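Stovard Parallel Gripper and Wrist Camera Kit: Two Months In

I've been through a lot of grippers in the 2 to 4 finger range and I was ready to be bored by the Stovard. I wasn't! We put a pair of them on our two-arm setup in June, replacing the Prumar hands we'd been running since we started, and I've been grinning about it ever since.

The first thing I noticed was the wrist camera. On the Prumar I could see one fingertip and a lot of its own housing. The Stovard's view takes in both fingers and a generous stretch of table ahead of them, so you can line up on something like a computer mouse without guessing where your left finger went. 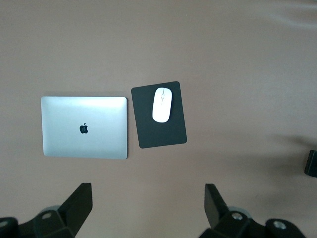 Opening speed is good, closing speed is better, and the grip force setting in the Nugroho controller has 25 steps (the Prumar had 9, and I only ever used the top few). I leave it on the low side for soft toys and bump it up for anything slick. A mouse is a nasty little test, by the way. It's smooth and rounded, and it loves to squirt out sideways. The Stovard pads hold it if you come in square across the middle.

Laptops are another story. A closed one lying flat gives parallel jaws very little to work with, and I still push it to the table edge and pinch it there with both arms. I'd love a thinner fingertip option, and Ukport sells one that supposedly fits the same screws, so that's next on my list.
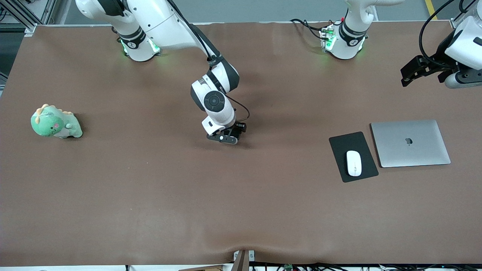
Both arms over the table, with the plush dinosaur, mouse and laptop set out.

Wear has been very light. We're past 4,000 cycles on the right hand and the jaws still close evenly. My gripes are small ones: the cable wants more slack at the wrist than the manual says, and camera exposure drifts toward white on shiny lids, so turn off auto and set it yourself.

Would I buy the pair again? Yes, and I'd get the spare pads in the same order.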